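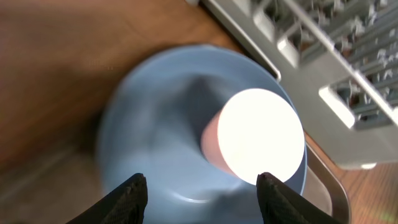 # Let the cup sit in the bowl

I have a small opinion about kitchens and I've been carrying it around long enough that my family has started leaving the room when I bring it up, so you get it instead. I think cups belong in bowls. I mean when you're clearing up, or when you're putting things on the shelf, or when it's six in the morning and you've got two pieces of crockery and one free hand. Put the cup in the bowl and go about your life.

A pink cup in a pale blue bowl on a wood table is, to me, one of the nicer sights a house can offer. I like the powdery blue against that orangey brown grain. I like that the bowl is wide enough to leave the cup some room. It's a very ordinary pair of things and I could look at it for a whole cup of coffee.

Now, the other side. I grew up in a house where you did not do this. Bowls stacked with bowls, cups lived on their own shelf, handles all facing the same way like they were waiting for a bus. If you carried your breakfast things to the sink nested together, you'd hear about it, usually in the form of a long story about a chipped rim from before I was born. I believed in the chipped rim for years. I stacked by kind well into adulthood and never once asked whether I was enjoying myself.

Then I moved into an apartment with one cupboard. One! It had 3 shelves, and the top one was only useful to a much taller person. I owned too many dishes for it (I still do, I have a weakness for a wide shallow bowl) and sorting by kind just didn't work. The cups filled a shelf and left all this air above them, and the bowls made a tower I had to take apart every time I wanted the good one, which was always at the bottom. So one evening I started dropping cups into bowls, one each, mostly out of temper. Everything fit. I closed the door and opened it again a couple of times just to look.

What I like best about it is that you end up with sets. Cup and bowl come out together and go to the table together, and you've got somewhere to put your cereal and somewhere to put your coffee in a single trip. At the end you carry them back the same way. A teaspoon can ride along in the gap between the cup and the side of the bowl. So can a tea bag, or the little crust you didn't want.

I read a home organizing book last winter, from a company called Padovholm, that had a whole chapter on cupboards and told me to store "like with like." There were 221 pages of this. Glass with glass, lids with lids, a separate riser for your mugs. I tried it for a week, in good faith, riser and all. It did look tidy! It looked like a shop. But every morning I was reaching into two places, and every evening I was putting away into two places, and the riser wobbled whenever the fridge kicked on. I gave the riser to my sister, who uses it for seedlings.

"Like with like" makes perfect sense if you own a café. If you've got 1,000 saucers, please, keep them with the other saucers. Most of us are feeding a few people at a time, and we use things in little groups: a bowl and a cup, a pot and its lid, the cutting board and that one knife. I'd sooner store them in the groups I reach for.

I'll give the old rule some credit. There are cups I wouldn't nest. Anything thin, anything with a gold edge, anything from your grandmother. Tall narrow bowls are no good either, the cup gets wedged and you stand there twisting it and saying words. And please don't put a dripping cup down in a bowl and shut the door on it, you'll get a puddle and a funny smell. You want a wide bowl with a flattish bottom and a cup that's a good deal smaller, so you can get your fingers around it without scraping the sides. I have 5 pairs like that and they do nearly all the work in my kitchen. The rest of the dishes come out at Thanksgiving.

The colors should not match, by the way. This is a separate opinion but I'm going to sneak it in. Matching sets make me nervous because the first breakage ruins them, and then you've got seven of something and a guilty feeling. Pink in blue, green in yellow, whatever you've got. When one goes, you just promote another cup from the back of the shelf. My current favorite pair came from two different yard sales in July, and the cup cost more than the bowl, and I've never been sorry about either.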